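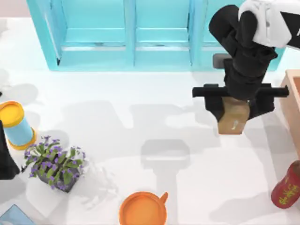 Zsolt Magyar soutient que les promesses de don recueillies avant une épreuve sportive ne doivent pas être lues comme des dons, et que les clubs qui les additionnent dans leurs comptes rendus se trompent d'objet. Selon lui, la promesse appartient encore à la conversation entre le nageur et son entourage ; elle dit quelque chose de leur relation, mais elle ne dit presque rien de la somme qui arrivera au club. Nous avons repris cette remarque, formulée lors d'un entretien de groupe, comme point de départ de la présente section, même si nous ne la suivons pas jusqu'au bout.

Figure 3. Meuble turquoise à trois compartiments ouverts et plateau blanc, vus de dessus (rendu de synthèse).

4.2. De la promesse au versement : le cas du relais Jakab

Le relais Jakab est une épreuve de natation parrainée qui se tient chaque année à la piscine municipale de Vullham. Le principe en est simple. Chaque participant cherche, dans les semaines qui précèdent, des parrains qui s'engagent à verser une somme par longueur parcourue. Les équipes se relaient pendant la journée, les longueurs sont comptées au bord du bassin, et l'argent sert ensuite à financer des cours de natation pour les enfants dont les familles ne peuvent pas payer l'inscription. L'association Cosport assure l'organisation, tient le registre des parrains et reverse les sommes au club.

Nous avons eu accès au registre de l'édition étudiée ainsi qu'aux relances envoyées aux parrains jusqu'au mois d'octobre. À cela s'ajoutent les entretiens présentés dans la section précédente. L'épreuve a eu lieu le 17 août 2022, et le délai normal de versement était fixé par le règlement à 40 jours. Les versements reçus après ce délai ont été enregistrés par l'association dans un cahier séparé, ce qui nous a permis de les distinguer sans ambiguïté.

Trois situations apparaissent dans le registre. Dans la première, le parrain verse exactement la somme due, calculée à partir du nombre de longueurs. Dans la deuxième, il verse une somme ronde, supérieure ou inférieure au montant calculé. Dans la troisième, il ne verse rien, soit parce qu'il n'a pas été relancé, soit malgré plusieurs relances. Nous avions attendu que la première situation soit la plus courante, puisque c'est elle que le règlement décrit. Or, la deuxième domine nettement : 70 % des parrains qui ont payé ont choisi une somme ronde. Le calcul par longueur, qui occupe une place centrale sur le formulaire, semble donc fonctionner surtout comme une manière d'ouvrir la discussion entre le nageur et le parrain.

Ce résultat mérite quelques précisions. La somme ronde n'est pas toujours un arrondi au sens propre. Dans plusieurs cas, le montant dû était très faible, par exemple lorsque le nageur avait parcouru peu de longueurs, et le parrain a versé 20 euros sans lien visible avec le calcul. Dans d'autres cas, le montant dû était au contraire plus élevé que prévu. Les parrains d'un nageur très entraîné découvrent alors que leur engagement, modeste par longueur, conduit à une somme qu'ils n'avaient pas imaginée. Une partie d'entre eux paie la somme entière, parfois avec une remarque amusée sur le bulletin de versement. Une autre partie plafonne d'elle-même son don, et le formulaire ne prévoit aucune case pour le signaler.

L'absence de plafond a été discutée plusieurs fois au sein de Cosport. Géza Erdős, que nous avons interrogé à ce sujet, estime qu'une case « montant maximal » protégerait les parrains et rendrait les relances moins gênantes. Il reconnaît cependant qu'elle ferait entrer dans le formulaire une sorte de méfiance : demander à quelqu'un combien il veut donner au plus, c'est déjà lui demander de réfléchir à la limite de sa générosité. Magyar est d'un avis contraire. Il pense que les parrains fixent toujours une limite, écrite ou non, et que le club gagnerait à la connaître avant l'épreuve. Nos données ne permettent pas de trancher entre ces deux positions, car le formulaire n'a pas changé pendant la période observée.

4.3. Qui relance, et comment

La question des relances nous paraît plus importante que celle du calcul. Le règlement du relais confie cette tâche au nageur : c'est lui qui doit revenir vers ses parrains, leur communiquer le nombre de longueurs et leur transmettre le bulletin. L'association n'intervient qu'après l'échéance. Ce partage repose sur une hypothèse raisonnable, à savoir qu'une personne connue du parrain obtient plus facilement un versement qu'un courrier signé par une association.

Les entretiens montrent pourtant que cette tâche est vécue de façon très inégale. Les nageurs adultes disent volontiers qu'ils ont « oublié » certains parrains, puis précisent, quand la conversation avance, qu'ils ont préféré ne pas leur réclamer d'argent. Il s'agit le plus souvent de collègues, de voisins ou de parents éloignés, c'est-à-dire de relations assez proches pour qu'une promesse ait été demandée, mais pas assez pour qu'elle puisse être rappelée sans embarras. Une nageuse explique ainsi :

« Pendant la préparation, c'est facile, tout le monde demande si je m'entraîne. Après, il faut revenir avec la feuille. J'ai l'impression de présenter une facture. »

Chez les plus jeunes, la relance est presque toujours faite par un parent. Cette délégation a un effet que nous n'avions pas prévu. Les parents relancent de manière plus régulière, mais ils relancent surtout leurs propres connaissances, tandis que les parrains trouvés par l'enfant lui-même (un entraîneur, un commerçant du quartier, la mère d'un camarade) restent parfois sans nouvelles. Plusieurs de ces parrains, que nous avons pu joindre, ignoraient le nombre de longueurs parcourues et pensaient que l'épreuve avait été annulée.

La lettre de l'association, envoyée après l'échéance, a une forme brève. Elle rappelle le nom du nageur, le montant promis par longueur et l'usage prévu de l'argent. Elle ne contient pas de formule de reproche. Parmi les parrains auxquels cette lettre a été adressée, plus de 40 ont finalement versé une somme. Il est difficile de dire si ce résultat est bon, faute d'élément de comparaison, mais il contredit l'opinion, répandue parmi les nageurs interrogés, selon laquelle un parrain qui n'a pas payé avant l'échéance ne paiera jamais. Le retard semble venir, dans une bonne partie des cas, d'une simple absence d'information.

4.4. La place de l'entreprise partenaire

Une dernière difficulté concerne l'entreprise Grorkitz, qui fabrique des équipements de bassin et soutient le relais depuis ses débuts. Son engagement suit une autre logique que celle des parrains individuels. L'entreprise ajoute 5 euros à chaque versement effectivement reçu dans le délai, quel que soit le montant de celui-ci. Cette règle a été pensée comme un encouragement à payer vite. Elle est annoncée sur les affiches et dans le message d'accueil adressé aux équipes.

Dans les entretiens, la règle est connue de presque tous les nageurs, mais elle est rarement mentionnée aux parrains. Lorsque nous avons demandé pourquoi, les réponses ont été hésitantes. Certains nageurs trouvent que l'argument est trop commercial. D'autres craignent que le parrain réduise son propre don, en se disant que l'entreprise complétera. Un capitaine d'équipe a eu une interprétation différente – selon lui, la règle récompense le nombre de versements et non leur importance, de sorte qu'il vaudrait mieux diviser un don familial entre plusieurs membres du foyer. Son équipe l'a fait, de manière ouverte, et l'association n'y a pas vu d'objection. Le règlement ne dit rien sur ce point.

Cette pratique de division nous oblige à une certaine prudence dans l'usage du registre. Une ligne du registre correspond à un versement, mais elle ne correspond pas nécessairement à une décision de don. Pour les analyses de la section suivante, nous avons regroupé les versements arrivés le même jour et portant la même adresse. Ce regroupement est imparfait : il réunit peut-être des personnes qui ont décidé séparément, et il laisse de côté les familles dispersées entre plusieurs logements. Nous l'avons préféré à l'absence de correction, qui aurait donné un poids excessif aux équipes les mieux informées de la règle.

Il faut ajouter que le soutien de Grorkitz ne se limite pas à l'argent. L'entreprise prête aussi les lignes d'eau supplémentaires et les bonnets de couleur qui permettent de distinguer les équipes pendant les relais. Ces apports en nature n'apparaissent dans aucun des documents comptables que nous avons consultés, et les responsables de Cosport disent ne pas savoir comment les évaluer. Nous les avons donc exclus du calcul, en suivant sur ce point l'usage de l'association elle-même. La section 5 revient sur la répartition des sommes entre les groupes de cours et sur les critères retenus par le club pour attribuer les places aux enfants.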